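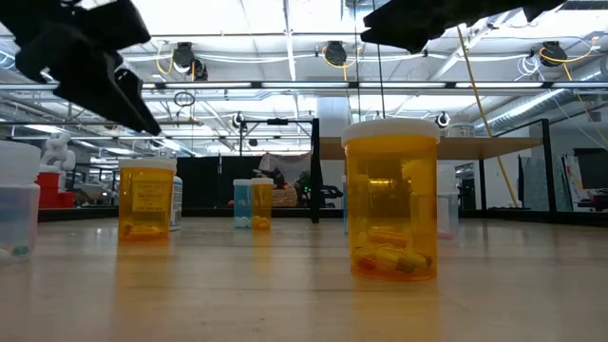
Foro Farmacia y Almacén > Automatización > ¿A alguien más le han puesto la Visia?

mostrador_2
Desde julio tenemos la Visia preparando los botes de los crónicos. Según Brilum, 3.000 botes por turno. Según yo, los que le dé la gana. Antes éramos tres preparando y ahora somos dos "supervisando", o sea, mirando cápsulas con cara de responsabilidad.

jarabe_seco
Pues yo encantada. Llevo media vida enroscando tapas y mi muñeca no lo echa de menos.

mostrador_2
¿Y la tercera persona de tu turno?

jarabe_seco
En recepción de pedidos. Dice que allí por lo menos se sienta.

lote_caducado
A nosotros nos mandaron al curso de Skillance. Dos horas para aprender a pulsar "reanudar". Tengo diploma.

turno_noche
No comparto el drama. Con las tapas de seguridad se equivoca menos que yo a las cinco de la mañana.

mostrador_2
Tú a las cinco de la mañana no eres un listón muy alto.

turno_noche
Cierto. Pero cobro plus, y ella no.

lote_caducado
No des ideas.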